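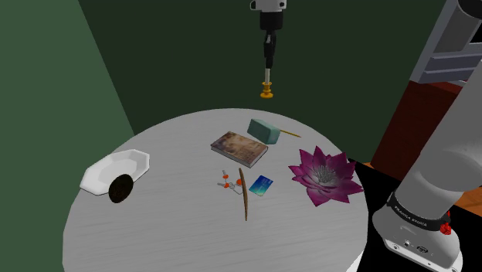
Reading time: 2 min

Session 4 handout: Simulate before you build
Home Robot Arm Build, Batstead shared workshop
Instructor: Anoma Mridha

Where we are

The arm mounts were finished in session 3. Before anyone powers a motor we run the pick task in simulation. Your own arm will be smaller than the Franka model in the render, but the steps are the same.

The task

Pick one object, lift it clear of the table, hold it, set it down. In the render the gold candlestick holder is up off the table, with clear space under its foot. The book, the teal block, the bowl and the flower are other objects on the same table. Leave a few like these in your own setup so the planner has something to avoid.

Settings for tonight

Physics steps per run: 2000
Hold time: 200 steps
Random seed: 342 for the first run, 181 for the second

Change only the seed between the two runs. Save both logs under your own name.

Notes on the grasp

Thin parts are harder than they look. A stem that narrows and then bulges gives the fingers little flat area. If the object turns in the grip, lower the closing speed first, then raise friction. Do not raise both at once.

Check the base position against your bench drawing. Joni Jääskeläinen had hers rotated a quarter turn last term and every path came out sideways.

For next time

Read the wiring pages, sections 2 and 3. Brayden Lemieux has the key to the parts cabinet and will hand out motor drivers at 6:30. Bring your bench drawing with the base marked, and your two logs on a USB stick.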